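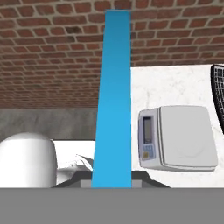 Lista de verificação: paredes de tijolo à vista e bancadas
Unidade Prillville, copa do piso 4
Data da inspeção: 7 de janeiro de 2023

1. Juntas de argamassa da parede de tijolo: conforme. Repetir a escovagem a seco em outubro.
2. Vedação entre bancada e parede: não conforme. Refazer com silicone neutro.
3. Extintor: conforme. Selo válido.
4. Saída de emergência: conforme. Largura livre de 80 cm.
5. Quadro elétrico: conforme com reserva. Falta a identificação do circuito 245.
6. Iluminância no plano de trabalho: conforme. Leitura de 400 lux.

Observações: a correção do item 2 compete à Nirnon. O quadro será reetiquetado pela equipe de manutenção da Wivdale.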